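Jullisik Light Hauler – Vurnen Yards

Ship page, pledge store. Last updated December 28, 2018

Class: light freight
Crew: 1 to 4
Cargo: 129 units, internal only
Hardpoints: two small, both facing the wrong way
Status: flight ready, in the sense that it flies

The Jullisik is the ship you buy after your starter and before the ship you wanted. Vurnen Yards have been building it, in the fiction, for longer than most of their rivals have been in business, and the shape hasn't changed much in that time. It is a box. There is a cockpit on the front of the box and an engine on the back of it, and if you squint from the side you can see where somebody in the art department once drew a curve and was talked out of it.

We get a lot of mail asking whether it's a good ship. It's a good box. It lands on small pads, it takes off again from most of them, and it will carry enough ore, grain or medical supplies to pay for its own fuel with a bit left over. Pilots coming across from the Ibarra will find it slow to turn. Pilots coming across from the Bestetti will find it cheap to repair, and may need to sit down.

Cargo and the hold

The hold runs nearly the full length of the hull and loads from a rear ramp. Gwenaël Besnard redid the grid for this version, so crates now snap to the floor in both directions and no longer drift into the galley when you brake. The old side hatch is still there. It opens, it closes, and you can get a single small crate through it if you're patient and the crate is in a good mood.

Mixed loads are allowed. Put the heavy stuff forward, over the landing gear, or the nose will come up at the end of every approach and you'll be looking at stars when you'd prefer to be looking at the pad. Fragile goods go in the netted bay behind the crew cabin, where the ride is a little softer.

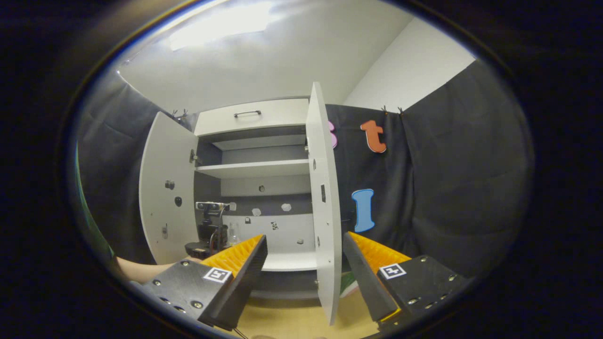 Crew quarters

Four bunks, one table, one shower. The bunks fold up against the wall and the table folds up against the bunks, so you can sleep or eat, but planning is required if two of you want to do both. Karla Esquivel wrote the item descriptions for the galley and we'd ask you to read them, as she spent a good while on the kettle.

Personal storage is small. Each crew member gets a locker under the bunk that holds one suit, one sidearm and whatever else you can argue into it. Lockers are tied to the character and not the ship, so if your Jullisik goes into the side of a moon your spare trousers will be waiting at the insurer's.

Flying it

Top speed in a straight line is 700 metres per second with an empty hold, and 400 with a full one. The Jullisik doesn't so much turn as come around to your point of view. Start your braking early, then start it a bit earlier than that.

The two guns are mounted at the rear, for discouraging people who are following you. They won't win a fight. What they will do is annoy a pirate for almost as long as it takes to spin up the jump drive, and the shields have been tuned with exactly that stretch of time in mind. If you're jumped from the front, Braulio Tlapale of the balance team suggests turning around, and he says it with a straight face.

Known grumbles: the landing camera lags behind the ship on high-gravity worlds, and the ramp light stays on after the ramp is up. Both are on the list. The hum in the crew cabin is meant to be there. We've had it confirmed by sound, twice.

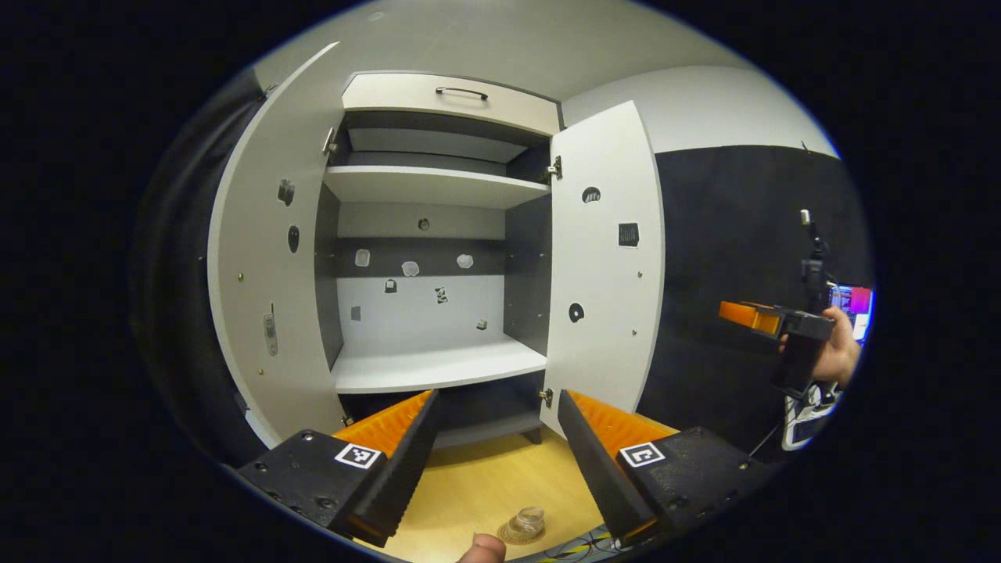
Upgrades are sold separately and none of them are needed to enjoy the ship, though the larger fuel tank comes close. It adds a third to your range and takes a small bite out of the hold. The quieter engine is popular with smugglers and with people who share the cabin. There's also a tow hook, which can pull anything up to the Jullisik's own mass, including another Jullisik if one of you has had a bad day.

You can swap parts at any Vurnen dock. Other docks will do it too, at a higher fee and with some sighing about the colour of the bolts.

Paint

Comes in grey. Two other paints can be earned in game: a dark green for finishing the long-haul contracts, and a rust orange that Orhun Aydoğan made for his own test ship and was then asked for by everybody who saw it. We have not made a chrome one. Please stop asking about the chrome one.

What's in the pledge

The ship itself, with standard fittings
A hangar slot to keep it in
Basic insurance, renewable in game
The manual, written in character by Jaqueline Villalobos, with a fault-finding chart that works

Buying it in game

The Jullisik can also be bought with in-game money at any Vurnen dealer, and the one you earn is the same as the one you pledge for. A new player hauling small contracts should get there in a few weeks of evenings. Trade-ins are accepted on starter ships only. If you've melted an Ibarra for store credit, the credit can be put toward a Jullisik, but you won't be able to change your mind and get the Ibarra back afterwards. The button asks you whether you're sure. Please read what it says before you click it.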